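Purnero Community Boards > Town Talk > Remembrance service moved indoors?

gatepost_5
Posted 7:40 am
Notice on the library door says the November service at Menzies Park is going inside the Surnus Hall this year. Wreaths at the memorial beforehand, families only. The hall holds 300. Last year's crowd filled the whole lawn. Who signed off on this?

marlowbend
Posted 8:15 am
It's the weather. Two years running we stood in sleet and the bugler could hardly play. My dad is a veteran and he'd like a chair.

gatepost_5
Posted 8:22 am
Then put chairs under a tent. I don't buy the weather story. Trokix has its name on the hall heating and now on the program too.

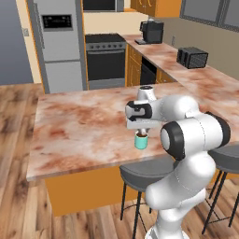

quillback
Posted 9:03 am
The sponsor thing bothers me less than the silence does. They want to cut it from two minutes to one so the program fits the hall booking. I've heard "people get restless" as the excuse, and I'd like to know who. You can hold still for two minutes. Hold it like that teal mug over the counter, just off the surface and not a drop out of line, and then set it down when the bugle starts.

marlowbend
Posted 9:10 am
Where did you hear one minute? The notice doesn't say that.

quillback
Posted 9:31 am
Draft program, page 5. Could still change, I guess.

old_ferry_rd
Posted 11:48 am
A draft isn't a decision. You're all mad at a photocopy. That said, "families only" at a public memorial is wrong and I've emailed the town about it.

gatepost_5
Posted 12:06 pm
And did they answer?

old_ferry_rd
Posted 12:30 pm
Auto-reply. I'll post if I get a real one.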